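4.3 Checking the fingers and the wrist camera

Do this section after the fingers have been bolted on (4.2) and before you run any task. The Storar quick-start card says the camera "needs no adjustment." Ours needed it on both arms, so I would ignore the card.

Before you begin: arm powered, brake released, speed limit on the pendant set to 11 percent. Keep your free hand off the counter while the arm is live.

1. Park the arm over the counter and open the gripper all the way.

2. Open the camera page. Both finger tips should show in the lower corners, one left and one right, at close to the same height. If one sits much higher, loosen the 2 camera screws, turn the housing by hand and tighten them again.

3. Put one flat thing on the counter, ahead of the fingers and off to one side.

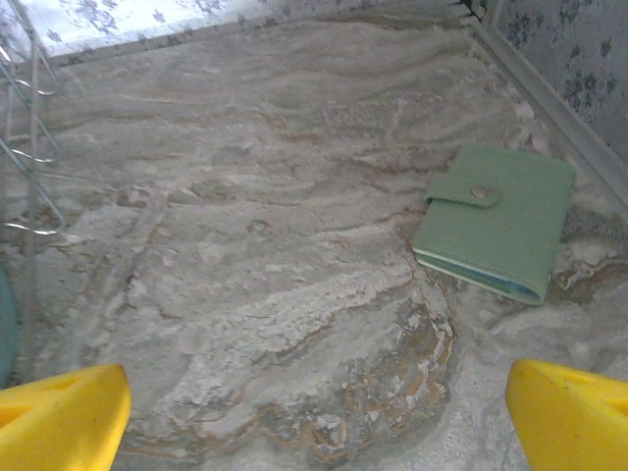

Finger wear is the first thing to look at on this page, and the Hokov maintenance software won't do it for you. Its wear figure comes from a cycle counter. Ours read 3,881 the day a finger split, and the status light was green. Look at the faces yourself. Small dark specks and scuffs like the ones on these yellow fingers I leave alone; a crack starting at the slot means a new pair. For the flat item we use a closed wallet with a snap tab, and if you can't make out the snap clearly at this distance, clean the lens before you blame the focus.

4. Jog the arm until the item is centered between the fingers. Don't use Auto-Center. It has a habit of picking the busiest patch of countertop, and it reports success either way.

5. Close slowly, lift a little, set down. Repeat 4 times. If the item swings, go back to 4.2 and check the finger bolts.

NOTE – The sales sheet says a gripper that passes on flat items will pass on dishes. I have seen no evidence for this. Run steps 6 and 7 as well.

6. Place the dish rack where the arm can reach it with the fingers wide open. Use a plate you can afford to lose.

7. Bring the plate to the rack on edge and stop before it touches the wires. 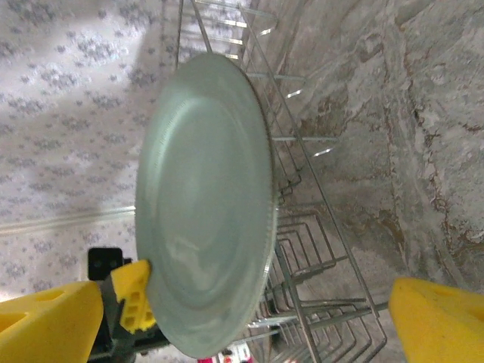

Check the clearance on both sides before going lower. The preview model leaves out the rack altogether, so a clear path on the pendant means very little near the wires.

CAUTION: Don't raise the grip force to cure a slipping plate. Wipe the pad first, then look for wear.

8. Write the result in the log by hand. The automatic entry records that the test was run and leaves out how it went.

Changes to this section: Masanobu Honda, 23 Mar 2019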